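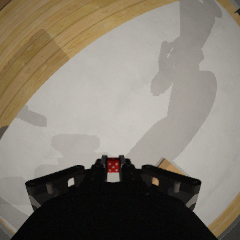 Fig. 1. Wrist view, simulated grasp task. Red die held between the inner finger pads.

Home Notes Labs Readings Archive

Unit 2: Grasp policies trained in simulation

The Feltness set has 2,851 rendered episodes. Each episode pairs wrist images with joint positions and a gripper command. The policy is trained on images and joint positions only; object pose is kept for scoring.

Render settings matter. The arm throws a long shadow over the tabletop, and in Fig. 1 it runs down to the gripper. A policy can learn to track the shadow edge and ignore the die. Test for this by moving the light and leaving the objects fixed.

Procedure: run 100 trials per light position. Score a grasp as held if the die stays off the surface for 15 time steps. Report both light positions separately.

Reading for lab: Halász notes, section on domain shift.

2 comments 15 shares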